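Home | Features | Interviews | Reviews | Archive | About

Print this page E-mail to a friend

The arms do what they're told. Who's doing the telling?

The lab lead at Vernside has a number she likes to open with, so I'll give it to you early: 3265. That's how many demonstrations her operators have recorded since June, each one a person steering a pair of arms through a household job from start to finish. I asked how many had been kept. She checked her laptop for a while.

"604 for the bag work," she said. "We throw out a lot."

I had come expecting to be sold something, and she was less keen on selling than I'd guessed. The company's pitch for its Sullen software says a robot can learn a new chore "from a few good examples." I read that line back to her and she made a face.

"Marketing wrote that. A few good examples gets you a robot that can do it on that table, with that bag, before lunch." 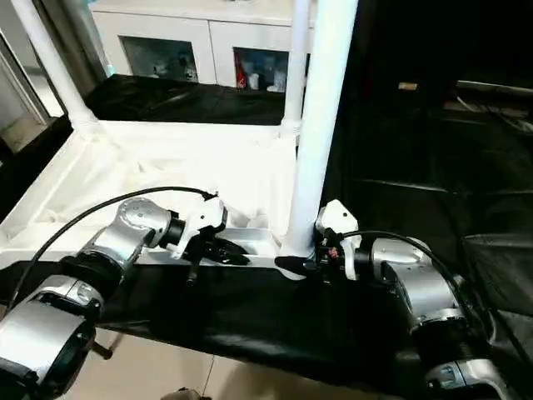

The two arms at Vernside, grippers brought together at the white tray.

Watching somebody do this by remote control is slow going. The operator has two handles, one for each arm, and screens showing what the grippers see. There's no feel coming back through the handles - none at all - so everything has to be judged by eye. I tried it. I had 4 attempts at taking hold of the edge of a paper bag and I would not call any of them a success.

"Everyone crushes it," she told me. "You pinch too hard when you can't feel it. Then you overcorrect and you're holding air."

I wondered what the robot learns from a person who is holding air.

"To hold air," she said. "Very smoothly, too." 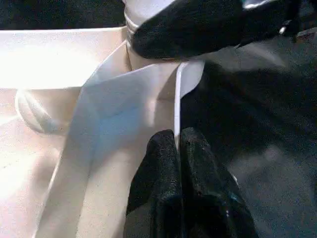 Paper is a nasty choice, she admits, and they picked it partly for that. A box stays the shape it was. A bag gets a new crease every time it's touched, and the next demonstration starts from a slightly different bag. Her operators disagree on the right way to go at it. Two of them go for the rim first and the others want a fold. Morelli, the firm paying for the work, asked her to settle on one method, and she refused.

"If I make them all do it the same way, my charts look great and the thing falls apart in someone's kitchen."

Fair enough, but nothing of hers is in anyone's kitchen yet. I pressed her on that. The last test away from the lab was at a Gemila store, after closing, and she would only say that it "gave us a lot to look at." When I asked for a success rate she said she didn't trust the one she had. I believed that more than I'd have believed a percentage.

What bothers me is the arithmetic. If one chore eats months of people's time, and two thirds or more of it goes in the trash, I can't see where the labor is being saved. She didn't wave this away. Her view is that the tenth chore will come cheaper than the first, as the skills start to overlap. Has she seen that happen?

"We're on our second," she said.

E-mail | Print | Share (2) | Comments (4)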